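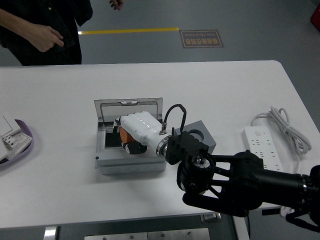
Before we buy another small group course

Every fall somebody hands me a flyer for a new church program, and every fall I put it on the pile. This time it's Kudo, a 30-session course on prayer sold by a publisher called Lurnden. Shota Ebihara has asked that our groups take it up in January, and since I keep the group calendar I was asked to read it first. So I did, all 1,131 pages of leader notes included.

Let me say what I liked. The chapters on the Psalms are good. Whoever wrote them has sat with the angry ones and doesn't hurry you along to the cheerful verse at the end. Session 11, on praying when you have run out of words, is the best thing in the box, and I'd happily use it with any group we have.

My trouble is with the rest. Kudo asks each member to log their prayer time in an app, Grurari, which then sends the leader a weekly score. The leader notes call this "gentle accountability." I read that section twice and still could not find what the score is supposed to mean. Ten minutes of reading a list out loud in the car counts. An hour at a hospital bed doesn't, unless you remember to press start. I have led groups long enough to know what will happen — people will either press start and go do the dishes, or they will feel bad and stop coming.

Then there is the promise on the back cover that groups "see lasting growth in a single season." Which groups? Measured how? Lurnden's leaflet quotes a pastor and a youth worker, both delighted, and gives no numbers at all. I wrote to ask and got a discount code.

Noboru Oda, who led the Tuesday-style dinner groups back when we still cooked for them, thinks I'm being too hard on it. His view is that most of us pray less than we say we do, and a nudge is better than nothing. He may have a point about the first part. He also reminded me that I complained about Nendon, the Bible reading plan, and then finished it two years running. True. But Nendon was free, and it never told my group leader when I fell behind.

There is the cost to think about too. The starter set covers 2 leaders, and after that each group pays again for the app. We would be signing up for a full year before any of us had got past the introduction.

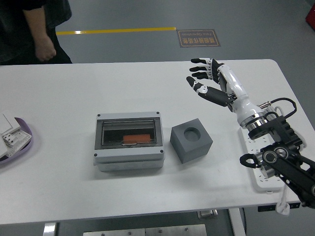
On the table, with the lid closed.

What I'd suggest is smaller. Let two groups try the Psalms chapters this winter, on paper, with no app and no scores. Meet as usual, read the psalm out loud, leave a decent silence, and pray. If people want more in April, we can talk about the full course then, and I will try to listen with an open mind.

The leader notes are in the church office if you want to judge for yourself. Please bring them back, and please don't write in them, as they may yet be going back to Lurnden. Replies to this piece can go to me or to Shota, who disagrees with nearly all of it and has asked for equal space next month.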